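Teaching by Hand: A Talk With Ronja Nyberg

I caught up with Ronja Nyberg on a Wednesday, over a cup of tea that went cold while we talked.
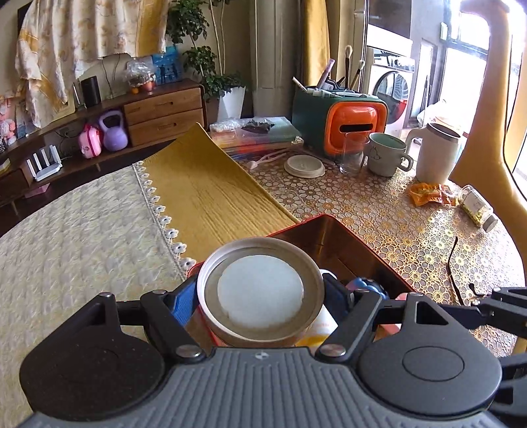 How does a robot learn a job like putting a lid on a container? Somebody does it by hand over and over with a tool that records the movement, and a program is then trained to copy what the person did.

Ronja runs the hand-teaching side of a small project called Cokov, out of an office in Flemden. She used to fix sewing machines in Davotdale, and I think it shows - she talks about fingers and wrists the way other people talk about their kids.

"People expect me to say I write code all day," she told me. "I do lids! I did lids for most of February."

Lids, I learned, are a big deal. A round one can go on crooked, and once it's crooked you have to decide whether to push or start over. "I want both," she said. "If I only hand over the pretty ones, the robot has no idea what to do when it's tilted. So I tilt it on purpose, and then I fix it."

The target for one task is 200 good takes. For the lids they went up to 273, mostly (she laughed at this) over an argument about how fast to let go. Her boss, Henríquez, wanted it quick. Ronja wanted it slow, and she got her way.

I asked about remote control, which I'd always figured was the normal way to do this. She does that too, with a pair of handles that drive an arm across the room.

"It's fine for heavy things, or when you need the real arm to be the one moving," she said. "But you feel so little through it. With the gripper in my hand I know the second the lid touches down. With the handles I'm guessing with my eyes, and I slow way down."

She also likes working on a table with plenty of stuff on it, mugs and books and pens included. A bare bench makes her suspicious. "Who has a bare table? I don't!"

Does her hand get tired? Oh yes. She stops at 88 takes in a day, a number she came to by having a sore thumb at 90-something, and she switches hands after lunch, which she says makes the afternoon takes a bit clumsier. She leaves those in.

Next up is a zipper pouch. She's been putting it off.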